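Print this page | E-mail this page

How to stack your own Moon photos

I put off stacking for years because I thought it was for people with domes in their backyards. Then a mate from the Paredes astronomy club sat me down one cloudy night in October and walked me through it, and now I do it every time the Moon's up! You need a small telescope, a camera that shoots video and a free evening.

1. Let the scope cool down

Put it outside for 40 minutes before you start (longer in winter). Warm air inside the tube makes the craters wobble like they're at the bottom of a swimming pool. 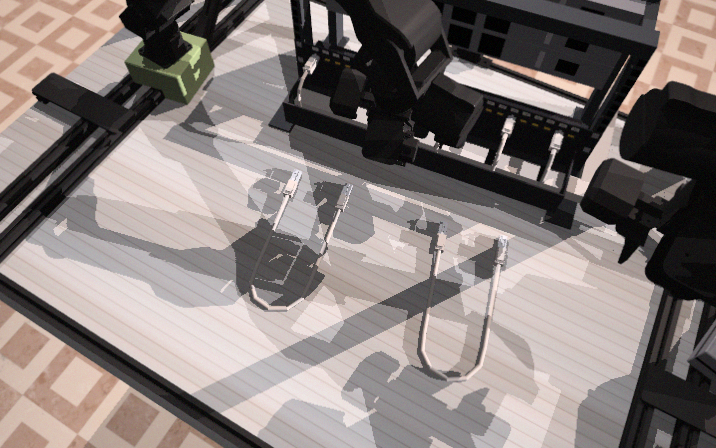
While you wait, pick your target. I always go for the line between light and dark, where the shadows are long and even little craters show up nicely. A full Moon looks flat and washed out by comparison.

2. Shoot a short video

Focus on a sharp crater rim, then turn the exposure down until the brightest bits stop glaring. I usually record 1714 frames or thereabouts, whatever a minute gives me, and keep my hands off the tripod the whole time.

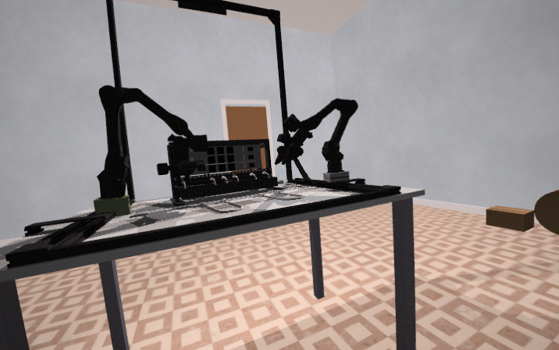

Do I need a tracking mount?
A plain tripod is fine for the Moon. Let it drift across the view, then nudge the scope back and record again - the software lines everything up later.

3. Sort and stack

Open the video in your stacking program (I use Zendard, but they all work much the same way) and let it rank the frames by sharpness. Keep the best 500. I tried 829 once and the colour was smoother, but I lost the fine rilles I was after.

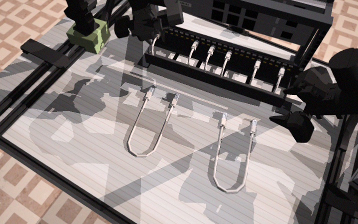
Shahnaz Talukder
Backyard observing editor

Save the stack as a TIFF, not a JPEG. You'll want all that extra grey in the next bit.

4. Sharpen gently

Move the sliders a little at a time and stop when you see white halos on the crater rims. I nearly always go too far, so I leave it overnight and look again over breakfast.
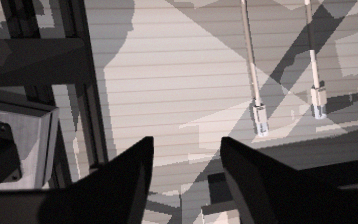 5. Crop and label

Turn the picture so north is up, trim the ragged borders and write down the date, time and scope. Future you will be grateful when you're trying to work out which crater that was!

Related
Choosing a first Moon filter
Zerkden Lookout: parking and dark sky tips
Drawing craters at the eyepiece

Contact us | © Makport Skywatchers | Back to top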